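Keeping House: Looking After Your Cutting Boards

I have been asked so many times how I keep my boards from going gray and fuzzy that I finally sat down one evening in November and wrote it all out. Pour yourself something warm, it's a long one!

Everyday washing

Hot water, a drop of dish soap, a soft brush, and don't dawdle. A wood or bamboo board should never sit in the sink, not even while you eat supper (I've done it, you've done it, let's all stop). Wash both sides even if you only used one. If one face gets wet and the other stays dry, the board will start to cup, and once it rocks on the counter you will be chasing your onions for the rest of its life.

Dry it with a towel and then stand it on its long edge, with air on both sides. Leaning it flat against a wall traps damp behind it. I use an old letter rack I picked up at the Jimholm flea market, and it holds three boards with room between them.

And please, not the dishwasher. My sister-in-law swore hers could take it, and she got one winter out of it before the glue lines let go.

Smells and stains

For onion and garlic, sprinkle coarse salt over the damp board, cut a lemon in half, and scrub with the cut side, squeezing a little as you go. Leave it five minutes, then scrape off the gray slush with a bench scraper and rinse. For beets and berries I make a paste of baking soda and water and let it sit a bit longer. It won't take out every last trace of pink, but a cutting board isn't a tablecloth.

If something smells sour after all that, wipe it down with plain white vinegar and let it dry overnight. Keep the vinegar well away from any bleach, of course.

Don't forget the groove if your board has one. Juice dries down in there and a flat sponge skates right over it. An old toothbrush does the job, or a wooden skewer wrapped in a bit of cloth.

Oiling

Use food-grade mineral oil, the kind you find at the drugstore. Olive oil and the like will go sticky and then rancid, and you'll have a job getting it back out. For years I bought the Verard board oil in the little tin, and it's lovely stuff, but the plain drugstore bottle does my boards just as well for a good deal less.

The board has to be bone dry first, so leave it a full day after washing. Warm the oil by standing the bottle in a mug of hot water, pour out more than you think you need, and rub it in with your hand or a piece of old T-shirt. Do the edges too! End grain drinks the most. Let it sit overnight, wipe off whatever is left, and you're done. New boards want this once a week for the first month, then once a month or whenever water stops beading up.

If you like a softer finish, melt one part beeswax into four parts mineral oil in a jar set in simmering water, and rub that on after the oil. Mine comes from the Kiveddale honey stand, and one small block has lasted me longer than I care to admit.

Bamboo is a little different

Bamboo is hard and doesn't soak up as much, so go lighter with the oil or you'll have a greasy board for days. It is also harder on knives, and you may find yourself sharpening more often. What it does get is dry and splintery along the edges if it's neglected. A quick rub with 220-grit paper, always along the strips and never across them, takes that right off. Wipe away the dust with a damp cloth, let it dry, and oil.

A damp dishcloth spread under any board will keep it from sliding on a slick counter. Wring it out hard, and hang it up when you've finished chopping.
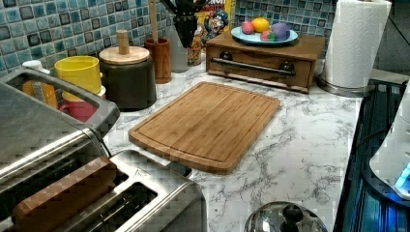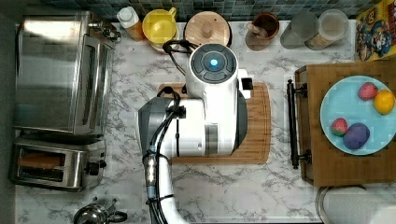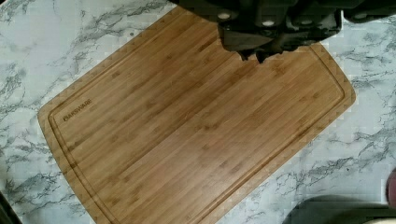
Bamboo board on a marble-patterned counter (first and last photos).

Next month: getting the burned bits off a roasting pan.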